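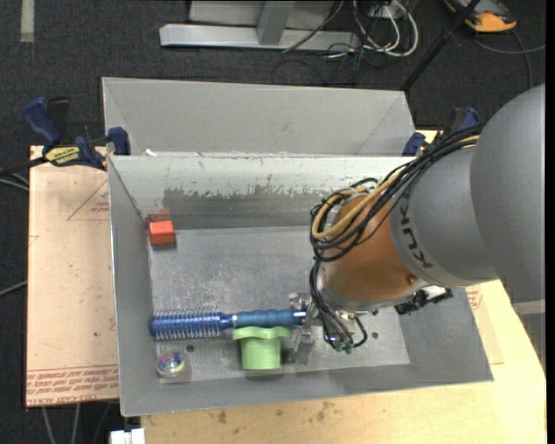
The picking arm at Ludcombe, with the hairbrush.

October 6, 2022

I went to the open day at the Ludcombe workshops last week. I had meant to go in April, when they held the first one, but the car was in for its MOT and the bus from Fonham only runs twice a day. This time I drove. It took 39 minutes, most of it behind a tractor.

Parking was in the field behind the main building and cost nothing. You signed in at a desk, were given a sticker with your name on it and then waited for the next group to go round. I was put in the 11 o'clock group with a family from Fonham, two retired men who had both worked in printing, and a student who took notes all the way through. There were 15 of us in all.

The first stop was a packing line, which was switched off. A man explained how the cartons are folded and glued and passed round a flat one so we could try folding it ourselves. Mine came apart. One of the printers did his in a few seconds and was asked whether he wanted a job.

After that we went through to the room I had come for. I worked in a mail order warehouse for years, on returns, and a large part of the day was spent taking things out of one container and putting them in another. People have been saying for as long as I can remember that a machine would soon do it. I wanted to see how far they had got.

The person in charge was Miroslava Stetsiuk. She gave a short talk first, without slides. The project is called Prusitz, after the town where she started it, and the idea is to have an arm pick up things it has not been set up for beforehand. In a factory, she said, the part is always the same shape and always in the same place, and the arm only needs to go back to where it went last time. In a bin of mixed goods neither of those holds.

The set-up was plainer than I expected. There were two grey metal bins, one behind the other, on a wooden table top, held with ordinary blue and black bar clamps. I have the same make in my garage. The arm is a big grey thing with an orange section near the wrist, and there is a great bundle of black cables running down it to the gripper. I asked whether the cables ever get caught. She said yes, and that they had changed the way they were tied up several times and would probably change it again.

The things to be picked were the sort you might find in a kitchen drawer or a child's bedroom. When I took my photo the arm was down at the handle end of a blue round hairbrush. There was also a small orange-red block in the far corner, a light green cup-shaped thing with a wavy rim, and a little clear round object that showed different colours. The brush was lying partly over the green one. I thought this was a bit unfair on the machine, but Miroslava said that overlapping things are what they most want to look at. If everything is spread out nicely you learn very little.

I asked why a hairbrush. She said it is awkward in a useful way. One end is covered in bristles and the other is smooth, and the weight is not in the middle. A person picks it up by the handle without thinking. The arm has to be brought to the point where it chooses the handle, or at least chooses somewhere that will hold.

We stayed for a good while and saw a number of attempts. Some were fine. In one the gripper closed, came up with nothing in it, and went back down a little to one side. It was slower than a person, and she did not pretend otherwise. In my returns days we were expected to do far more in an hour than that arm could have managed, though we also went home at five.

She gave us one figure for the summer, which was 3520 attempts, all of them recorded, including the failures. The student asked what share had worked. For single objects on their own it was 88 per cent. For overlapping ones it was lower and she preferred not to give a number yet, as they were still going through them. I thought that was fair enough.

One of the children asked if the arm had a name. It does not. He asked if it could pick up a cat, and was told that it would not be allowed to try.

What I noticed most was the floor of the bin. It was scuffed and speckled all over, and the far wall had a dark worn patch along the lower part. I recognised that at once. Our old sorting trays looked much the same after a few years.

Tea was in the canteen afterwards, with flapjacks at a pound each. I talked to the two printers, who thought the carton line was the better half of the visit. They had wanted to see it running. I would have liked that too, but given the choice I would still take the bins.

If you are thinking of going to the next one, put your name down early, as the groups are small. Wear something warm, because the doors to the yard are left open, and allow a couple of hours. There is a step down into the second room which is not very well marked. The date was not up when I left, but they said it would be posted on the board at Fonham library as well as at the gate.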